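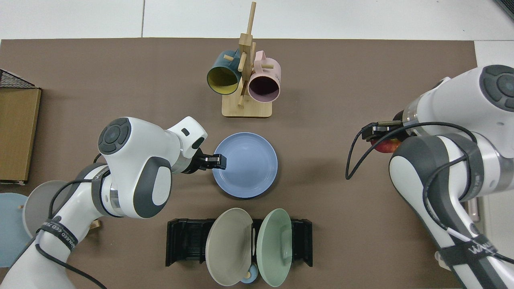 Cell 2, crockery and fruit, both arms in use.

Flakia Forum > Workplace automation > Staffing and rotas
Thread: Two-arm cells and the people beside them

necati_erturk
We run two-arm cells at the Baysal site. Before them, reset and sorting were done by hand by the same four people who did inspection. Now the arms handle plates and fruit, and those four do setup, fault clearing and logging. The shift target is 800 handled items per cell. The job descriptions have not been changed since the cells went in. I would like to hear how other sites graded the new work.

plinth_44
We left the grade alone for a year and lost two good operators. Fault clearing is skilled work. You need to know which stops can be cleared at the pendant and which need the arm powered down. Pay it as such.

Dodia_ops
Disagree in part. Most of our stops are a plate not seated in its rack. Someone lifts it, seats it and presses resume. That takes less skill than inspection did. What has gone up is the number of interruptions. Our log for November had 1132 stops across three cells.

necati_erturk
Does that figure include planned stops?

Dodia_ops
No. Unplanned only. Planned were 700.

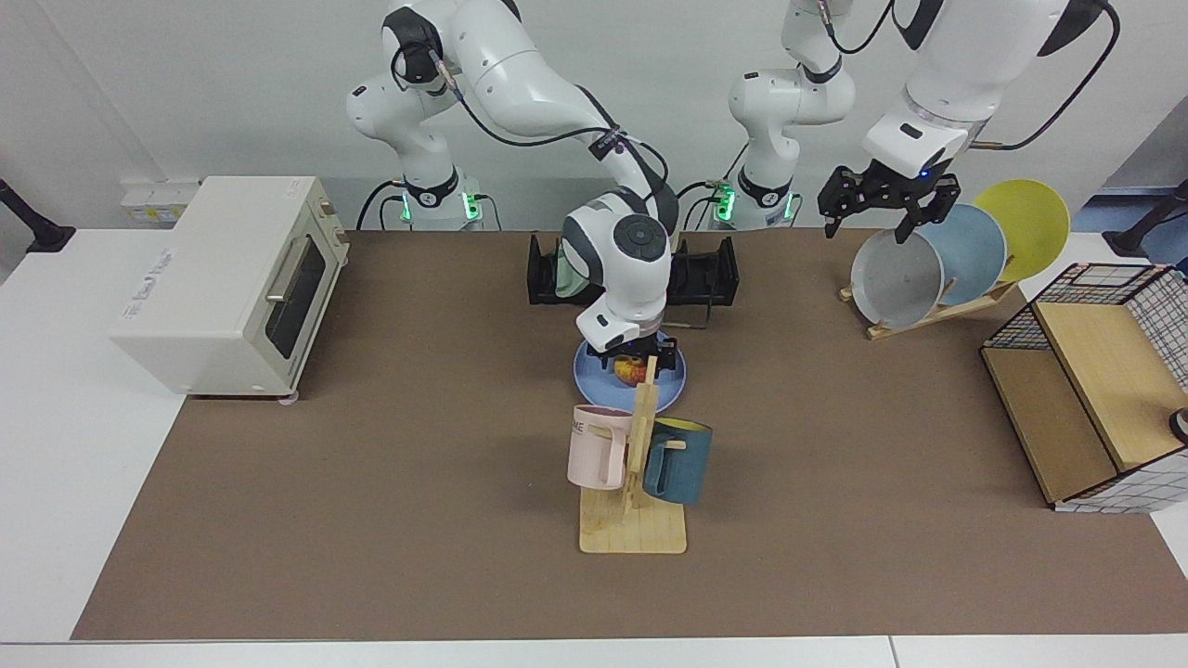 Page last changed: November, 16:40

plinth_44
Then your people are being interrupted all day and you are calling it low skill. Look at the cell in the second picture. One gripper is down at the apple on the blue plate, the other is open over the three plates in the stand. If either of those goes wrong, the operator has to decide which arm to deal with first, and whether the other may carry on. That decision did not exist when the job was done by hand.

Dodia_ops
Our controller halts both arms on any fault, so there is no decision. I accept it may differ at Baysal.

necati_erturk
It differs. We halt one arm if the other is outside the shared zone. The operator confirms this on screen. I had not counted that as a judgement, but it is one.

e.sezer
Eylül Sezer, second shift, same site as Necati. Some points from the floor.

1. Setup takes longer than the rota allows. The mug tree, plate stand and rack all have to go back on the mat in the layout on the job sheet. We get six minutes. It needs nine.
2. Hand sorting meant standing next to someone and talking. With one person per cell you can go until break without speaking to anybody.
3. My wrists are better. I would not go back to the old job.
4. Logging is in English only. Two of my colleagues ask me to write theirs, so my own cell waits.

Dodia_ops
On point 2, we moved to one person for two cells and had the same complaint, worse. We have since put two people on three cells. Output per head fell slightly. Sickness absence fell more.

plinth_44
Do you have figures for that or is it an impression?

Dodia_ops
Impression for absence. Output is from the counter: 3000 per shift for the three cells together.

necati_erturk
Eylül, the six minutes came from the Perkedero trial, where the layout was fixed for the whole shift. I will ask for nine. The form also has a language field which we have never switched on.

e.sezer
Please switch it on before the grading review. Otherwise the logs will show me clearing faults on three cells and the others clearing none.

plinth_44
Put that in writing to whoever runs the review. Ours used the logs and nothing else.

necati_erturk
Will do. I will post the revised job description in this thread when it has been agreed.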